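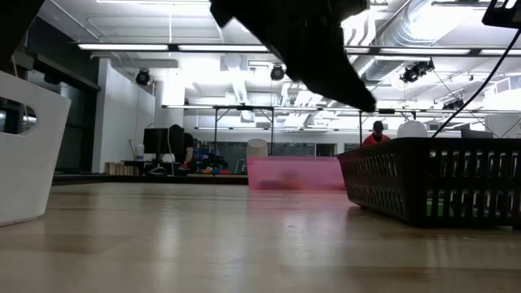

Home > Forums > Used Cars > Small Hatchbacks > Search > Log in

Brutix three-door: can you live with that trunk?
Posted in July by tudemwood_garage

I've been driving a used Brutix three-door for eight months and I'd like to settle an argument I keep having with myself. The car is a joy on a back road and a sulk in a grocery store parking lot. The trunk opening is shaped like a mail slot with ambitions. My test load is a white plastic bin, the kind with the long oval handle hole and sides that taper toward the bottom, like the one on the table up top. The base goes in fine. The wide part at the rim hits the trunk lip every single time. I now load it tilted, with one hand in the handle and the other apologizing to the paint. Before I give up and shop for something with five doors, has anybody made peace with this thing?

hatchling94
Fold the back seat down and leave it down. You bought a two-seater with a large shelf. Once I accepted that, I stopped being angry.

ledgerline
Folding the seat doesn't change the size of the hole. The lip is the problem, and it's the same lip whether you have two seats or four. I had one for a year and a half and traded it for a Trorkitz wagon. Ugly as a shoe, but I can put a dresser in it.

hatchling94
Who is buying dressers that often?

ledgerline
I moved twice. Some of us have lives with furniture in them.

slowlane_21
Load through the passenger door. Slide the front seat all the way forward, tip it, and feed the bin in behind it. On mine (the earlier trim, before they changed the seat rails) there's more room that way than through the back. The seat doesn't remember where it was afterward, so you'll spend the drive home with your passenger's knees in the glove box.

tudemwood_garage
Tried that tonight. It works, mostly. The door is so long that I need an empty space next to me to open it, and at the Tudemwood lot an empty space is a rumor. Still an improvement over the tilt.

octane_oatmeal
Unpopular opinion: the trunk is fine and everybody here packs badly. Soft bags. That's the whole trick. I did a week of camping out of mine with two adults and a tent. A hard bin in a small hatch is asking for trouble.

ledgerline
Was it a tent or a handkerchief?

octane_oatmeal
It was a tent. It was a small tent. We are still married.

slowlane_21
Soft bags are good until you carry anything with a corner. Or soup.

panyasiri_owner
Has the OP looked at the Panyasiri five-door? I paid $709 more than the Brutix the same dealer had sitting next to it, and the load floor is level with the bumper. The steering feels like stirring oatmeal (no offense to the poster above) and the cabin plastics squeak when it's cold. But everything goes in.

octane_oatmeal
Some offense taken.

hatchling94
I drove a Panyasiri as a loaner and I'd rather carry groceries home in my teeth. The Brutix actually turns when you ask it to. I'm on 94 thousand miles with one clutch and a set of front struts, and I'd buy it again tomorrow.

panyasiri_owner
Nobody said it was exciting. My struts are original, for what it's worth.

tudemwood_garage
Okay. Soft bags for the groceries, passenger door for the bin, and I've booked a test drive in the Trorkitz wagon to scare myself straight. ledgerline, does the tailgate on yours stay up by itself in winter?

ledgerline
No. Keep a broom handle in the back. There's plenty of room for one.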